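Wumurar gripper trials

From the Sedarura robotics wiki. Stub, needs tidying. Last section still being writen.

The Wumurar trials are a series of side by side tests of two-finger parallel grippers, begun in August by Fiona Gunn at the Gillies workshop. Aim: find out which fingers and which camera placing give the fewest dropped parts on small household items. Bench tests only. No vacuum cups, no soft hands.

Background

Gillies had been using Holteck fingers on everything, mostly out of habit. Fine on boxes. Poor on thin rims and anything round. Gunn's first note on the matter (short, rather cross) asked for a proper comparison before more were ordered. Two finger shapes went forward, flat and padded, both in black plastic, both driven by the same controller so the closing force could be matched.

Set-up

Arms work over a wooden table with a metal rail round it. Wrist cameras look down between the fingers, and a fixed camera covers the table from outside. Trays, baskets and cups are the usual targets. Shallow trays are harder than they look, very little wall to hold, and the fingers have to come down either side without touching the tabletop.

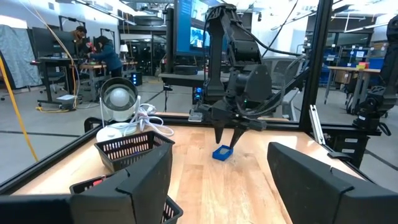
Two-finger gripper over a small blue tray, from a wrist camera.

Each finger set gets 944 attempts, split across the targets. Start positions are drawn from a list so that neither set gets the easy ones. Operator resets by hand after a miss. Log sheet records the finger set, target, result and grip width, nothing else.

Wrist camera

Good for the last few centimetres, weak for everything before that. Main complaint is blur. When the arm swings, the fingers stay sharp because they travel with the lens, and the room behind them smears. Glare off the tabletop is the other problem, worst near the middle of the table. Shorter exposure helps the first and does nothing much for the second. Frames from fast moves are now dropped before scoring, a rule added after 7 runs had to be marked twice.

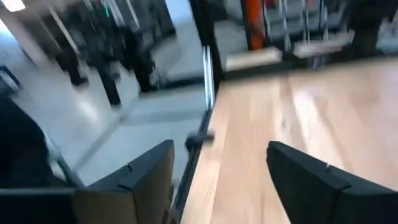
Fixed camera

Scoring is done from the fixed view wherever the two disagree. Less detail at the fingertips, but the whole approach can be followed and a knocked target is obvious. Drawback: the arm can hide the target at the moment of closing, so the wrist footage is kept as well.
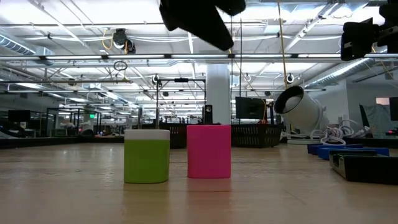 Round targets were added at Gunn's request, after the trays. Flat fingers touch a cylinder along a narrow line and the part can turn in the grip; padded ones spread the load but need more room to get in. Pairs are the awkward case. With the green cup and the slightly taller pink cylinder stood side by side, the gap between them is small, and an open finger has to go down it or the approach has to be turned. Score sheets treat a nudged neighbour as a fault even if the lift is good.

Results so far

Incomplete. Padded set ahead on cups, flat set ahead on trays, baskets too close to call. Pad wear not yet looked at properly, Gunn wants 2000 closings on one pair before anyone says anything about it. Controller settings are listed seperately under Holteck.

See also

Grip width logging
Holteck controller settings
Sedarura bench layout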